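Softening hard water for washing white sheets

Posted by Mohandas Chacko, June

Hello all. We moved to a house on bore water and my white cotton sheets have become stiff, with a grey colour. I have an Ollberg front loader, the older model. The water test gave 746 for total dissolved solids. I wash at 60 with the normal powder dose. Must I buy a softener for the whole house? The quote from the plumber was 3029 dollars and I find this very much.

mhairi_yule wrote:
Don't pay that yet. Try washing soda first, 2 tablespoons in the drum, and use more powder than the box says for soft water. I have been on bore water since I married and my sheets are fine.

ollie77 wrote:
Disagree with Mhairi. Washing soda leaves its own crust if the rinse is short, and on the old Ollberg the rinse is short. I use Jiston liquid and white vinegar in the softener drawer.

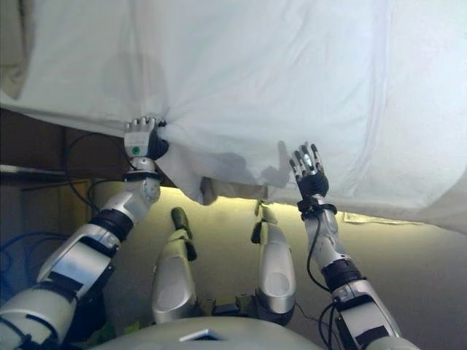 Does drying in the sun make the stiffness worse?
A still, hot day does, as the fibres dry flat against each other. A bit of wind or ten minutes in the dryer at the end will loosen them.

mhairi_yule wrote:
Vinegar every week is not kind to the rubber seals, ollie. My neighbour had to replace hers. Once a month, maybe.

ollie77 wrote:
Half a cup, every wash, four years, same seal. I think her seal was just old.

Mohandas Chacko wrote:
Thank you both. I made the test with washing soda on one pillowcase and without on the other. The first one has a better colour, but the feeling is the same for me. I will add one extra rinse and try again. Has somebody used the Plovow filter, which you screw on the inlet hose? It costs 175 dollars.

ollie77 wrote:
Had one. The cartridge was finished in six weeks on our water, so count the refills before you buy.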